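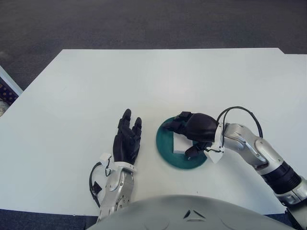
Ambulance crews in Celtutberg answered 2,043 calls in December, and Sorcha MacRitchie has read the dispatch record for every one that ran over target. She coordinates emergency dispatch for the district from an office in Restden. Her review covers one interval, the time between a call being answered and a vehicle leaving its bay. The target is 60 seconds by day. On night shifts the median was 30 seconds longer. She tests revised kit layouts on a white tabletop with a dark gray carpet beyond it, and a change goes to the stations only after that.

"Travel time gets the attention," MacRitchie said. "We can't do much about travel time. The road to Vodska is the road to Vodska."

Most of the delay came from handover. Under the old procedure, the outgoing crew signed for controlled drugs after the incoming crew had logged on, so a vehicle could show as available while its safe was still open.

"The system was sending them calls they couldn't take," she said. "It logged that as slow crews. It was a status error."

The Tamiru station has used a separate handover code since the fall. Vehicles under that code are skipped for 5 minutes, then released automatically. MacRitchie wants the same code at Restden, where the Saturday evening shift change overlaps with the busiest hour of the week.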